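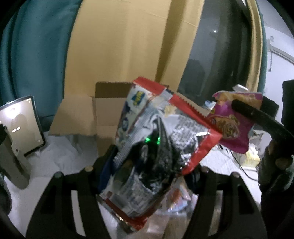

Ordenar el cajón de las bolsas

En mi casa hay un cajón que siempre se ha llamado el cajón de las bolsas, aunque dentro haya también sobres de infusión, galletas sueltas y las pilas de la linterna. Es el tercero empezando por arriba, al lado del horno, y mide 14 centímetros de alto por dentro. El dato importa porque una bolsa de patatas de pie no cabe, y durante años lo resolvimos aplastándolas.

La semana pasada lo vacié entero. No tenía un plan especial. Buscaba un paquete de levadura que sabía que había comprado y al tirar del cajón se quedó trabado con una bolsa metida por detrás, entre el fondo y la guía. Tuve que sacar el cajón del todo para desengancharla. Ya que estaba fuera, lo puse todo encima de la mesa blanca.

Una bolsa de aperitivo ocupa mucho sitio para lo que lleva. La plateada con los bordes rojos, por ejemplo, va cerrada arriba y abajo con una tira dentada y tiene la costura aparte, y entre las arrugas y los reflejos es difícil encontrar lo que uno busca, que es la fecha. La letra pequeña va en gris sobre el plateado. La morada, con la parte de arriba anaranjada, por lo menos se distingue de lejos, y cuando alguien pide algo de picar le digo «la morada» y la encuentra.

Hice primero la separación más sencilla: cerrado a un lado y abierto al otro. De lo abierto tiré casi todo. Había una bolsa de maíz con una pinza de tender que llevaba ahí desde enero, y lo sé porque la trajo Ida Meinecke cuando vino a pasar unos días con nosotros y desde entonces no habíamos vuelto a comprar de ese. Estaba blando. También unas almendras que olían a pintura. Las almendras rancias huelen así y no hace falta probarlas, aunque las probé.

Lo que quedaba lo pesé con la balanza de cocina, una Seidel que me regaló mi cuñado y que marca de gramo en gramo. Una bolsa de las grandes ponía 200 gramos en el paquete y en la balanza dio algo más, por el envoltorio. Otra que yo tenía por grande era de 178. Están hechas para parecer iguales en el estante y en casa tampoco me había fijado. En total, lo que se salvó sin contar las galletas fueron 600 gramos, y eso llenaba un cajón que no se podía cerrar.

De modo que el problema era el aire. Las bolsas vienen hinchadas y está bien que vengan así, porque si no llegarían hechas polvo, pero en un cajón bajo el aire estorba. Probé tres formas de guardarlas.

Tumbadas en capas

Es lo que hacíamos antes. Caben pocas y solo se ve la de arriba. Si alguien quiere la de abajo revuelve las demás y al cabo de dos días está todo como al principio. Además el cajón roza con la encimera cuando la capa de arriba sobresale, y así es como acaban cayéndose por detrás.

De canto, como carpetas

Esto lo había leído en algún sitio y con las bolsas pequeñas funciona. Se ponen de lado, apoyadas unas en otras, con el borde sellado hacia arriba. Hay que poner algo en los extremos para que no se venzan; yo usé dos cajas de zapatos infantiles cortadas por la mitad. Con las grandes no hay manera, porque de canto también pasan de los 14 centímetros.

Colgadas

Las grandes las he sacado del cajón. En la parte interior de la puerta de la despensa atornillé una barra de toallero de las de Dakis, que compré hace tiempo para el baño y resultó demasiado corta, y de ahí cuelgan con pinzas de oficina por la tira de arriba. La tira sellada aguanta bien el peso. La pinza tiene que coger solo la tira, sin pellizcar el cuerpo de la bolsa, y si es de las anchas mejor, porque las estrechas dejan que la bolsa gire y golpee al cerrar la puerta.

Lo de la puerta lo comenté con Lieselotte Wiegand, la vecina de abajo, y me dijo que ella las guarda todas en una olla vieja con tapa. Fui a verlo. Es una olla enorme, de hacer mermelada, y tiene razón en que no se aplasta nada y en que no entra ni luz ni humedad. Pero la tiene en el suelo del lavadero y yo no tengo lavadero.

Las abiertas

Para las abiertas he puesto una norma que por ahora se cumple a medias. Se saca el aire con la mano, se dobla la boca dos veces hacia atrás, sobre el lado de la costura, y se pone la pinza en el centro. Si se dobla hacia delante la costura tira y se desenrolla sola. Si queda menos de un puñado, va a un tarro de cristal que está en la encimera y que hay que vaciar antes de abrir otra cosa. En el tarro se mezclan sabores y a mí me da igual. A mi hijo no, y por eso ahora hay dos tarros.

También escribo la fecha con rotulador permanente en la tira de arriba. Sobre el plástico brillante la tinta se corre si se toca enseguida, así que dejo la bolsa un minuto en la mesa. En los bordes rojos el negro apenas se lee; con ese color pego un trozo de cinta de carrocero y escribo encima. Pongo solo el mes de caducidad.

Lo que ha quedado en el cajón

Bolsas pequeñas de canto a la izquierda, galletas en una caja de plástico en el centro, infusiones a la derecha. Las pilas se han ido al cajón de los cables. Detrás he metido un listón de madera de lado a lado para que nada vuelva a colarse por el hueco de la guía. Es un recorte de la estantería que trajimos de Sasgate, sin barnizar, y lo pegué con cinta de doble cara por si hay que quitarlo. De momento no se ha movido.

Carol Greenwood me preguntó, cuando le conté todo esto por teléfono, si no sería más fácil comprar menos bolsas. Lo estoy intentando. Antes cogía una cada vez que pasaba por ese pasillo, sin saber lo que había en casa. Ahora abro la puerta de la despensa antes de salir, y si hay tres colgadas no compro. El sábado que viene no cuenta, que tenemos cumpleaños.

La levadura estaba en la nevera, en la puerta, detrás de la mostaza. Caduca este mes, así que tocará hacer pan.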